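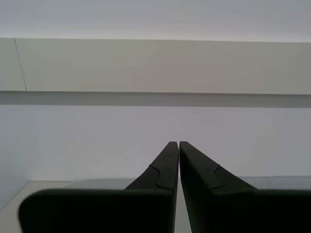

Laboratory Technician, Soil and Sediment Analysis
Clolden Testing, Tillness site
Reference 493

Clolden Testing has a full-time opening for a laboratory technician in the soil and sediment group. The position is permanent after a probation period of 20 weeks and reports to the group lead, Abimbola Wike.

Duties
Log and dry incoming samples from agricultural and construction clients.
Carry out particle size analysis by sieve and hydrometer.
Measure pH, electrical conductivity and organic matter by loss on ignition.
Prepare extracts for the metals section.
Enter results in the Trimis database and flag any value outside control limits.
Maintain balances, ovens and the muffle furnace, including calibration records.

Requirements
Associate degree in chemistry, geology, soil science or a related field, or two years of work in a testing laboratory.
Ability to follow written methods without deviation and to document errors when they occur.
Ability to lift sample crates of up to 38 pounds.
Working knowledge of spreadsheets. Trimis training is given on site.

Experience with clay mineralogy is useful but not required.

Hours and conditions
The standard week is 38 hours, early shift. Overtime is limited to the fall sampling season, which peaks in November, and is paid or taken as time off. Paid leave is 31 days per year, public holidays included. Safety shoes and prescription eye protection are supplied.

How to apply
Send a resume and a one-page cover letter to Leonilde Henriques, Personnel Office, quoting the reference above. Applications must arrive by 24 June 2020. Shortlisted candidates will complete a practical exercise – a duplicate weighing series and a short calculation sheet – followed by an interview with the group lead. Technical questions may be directed to Iñaki Villalobos in the soil laboratory.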